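Home News Games Tournaments Press Contact

Arel opens sign-ups for Vedwood Circuit, a season-long league for the arena shooter Zulu

Arel today opened registration for the Vedwood Circuit, an online league for teams of three in its arena shooter Zulu. Play starts in March and is open to any player on PC or console who has reached account level 40.

The circuit replaces the one-off weekend cups that Arel has run for Zulu since the game launched. The last of those cups drew 3,214 players, but most teams were out after two matches and had nothing to play for until the next one. Under the new format, every team is placed in a regional group and plays one match a week for eight weeks.

"Players told us they wanted a schedule they could plan for," said Vilém Oravec, head of competitive play at Arel. "A team that loses its first match still has seven more. We think that will keep more rosters together through the season."

Groups will be set by current in-game rating. The top two teams in each group move on to a playoff bracket, and the playoff winners qualify for a live final in Vedwood. Teams may register up to two substitutes, and rosters lock at the end of week three. 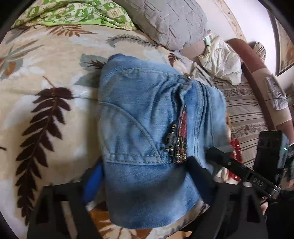

Beaded tassel and trim on light blue denim.

Matches will be played on a separate competitive build of the game. Two maps from the public rotation have been left out while Arel works on spawn placement - both are expected back for the playoffs. The grapple hook stays in, with a longer cooldown than in public matches.

Match servers and anti-cheat will be handled by Filtell, which also ran the last two weekend cups. Filtell has set aside 145 servers for the group stage across Europe and North America. Players in other regions can enter, but they will have to pick one of the two server regions when they sign up.

"Ping was the main complaint last time, and we have added capacity where it was worst," said Heikki Niskanen, operations lead at Filtell. "Captains can ask for a server change up to an hour before the match."

Arel has room for around 1,000 teams in the first season. Entry is free. If the circuit fills up, late teams will go on a waiting list and be offered any places that open before week one.

Registration is open now through the Tournaments tab in the Zulu client. The full rulebook and map list are posted in the same place.

Press contact: Arel press office, through the Contact page | Copyright Arel. All rights reserved. | Back to top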